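Stuta Wärmekissen für Nacken und Schultern
Abschnitt 3: Erste Anwendung

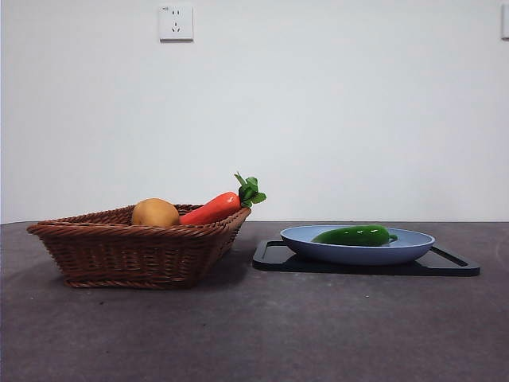 Geflochtener Korb und hellblauer Teller auf dunkler Tischplatte

Schön, dass Sie sich für das Stuta entschieden haben! Viele unserer Kundinnen und Kunden nutzen das Kissen vor der Massage oder der Krankengymnastik, andere einfach abends auf dem Sofa, wenn der Nacken vom Tag noch ganz fest ist. Nehmen Sie sich für das erste Mal bitte ein wenig Zeit und lesen Sie diesen Abschnitt einmal in Ruhe durch (die Pflegehinweise folgen in Abschnitt 4).

3.1 Kissen erwärmen

1. Ziehen Sie den Bezug ab. Der Reißverschluss sitzt an der Innenseite des Kragens und klemmt anfangs gern ein bisschen, das gibt sich nach ein paar Tagen.
2. Legen Sie das Innenkissen flach auf den sauberen Drehteller der Mikrowelle. Es muss sich frei mitdrehen können.
3. Erwärmen Sie es zwei Minuten lang bei 800 Watt. Stärkere Geräte stellen Sie bitte auf diese Stufe herunter.
4. Lassen Sie das Kissen eine Minute liegen, schütteln Sie die Füllung gut durch und ziehen Sie den Bezug wieder auf.

Achtung: Erwärmen Sie das Kissen niemals unbeaufsichtigt und nicht zweimal direkt hintereinander. Es muss zwischendurch ganz auskühlen.

3.2 Kissen anlegen

1. Prüfen Sie die Temperatur zuerst an der Innenseite des Unterarms.
2. Legen Sie den Kragen locker um den Nacken, die lange Seite zeigt zum Rücken.
3. Schließen Sie den Klettverschluss vorn nur so weit, dass bequem zwei Finger darunter passen.
4. Lehnen Sie sich an und lassen Sie die Schultern sinken. Die Wärme hält bis zu 97 Minuten, für den Anfang reicht aber eine Viertelstunde vollkommen aus.

Hinweis: Das Modell Pallgate mit Rückenteil wiegt 1.500 Gramm und liegt deutlich schwerer auf. Probieren Sie es am besten im Sitzen aus.

Achtung: Bei vermindertem Wärmeempfinden, frischen Verletzungen oder Entzündungen sowie in der Schwangerschaft fragen Sie bitte vorher in Ihrer Praxis nach. Schlafen Sie nicht mit dem warmen Kissen ein, auch wenn die Versuchung groß ist!

Ersatzbezüge bestellen Sie unter der Artikelnummer 254.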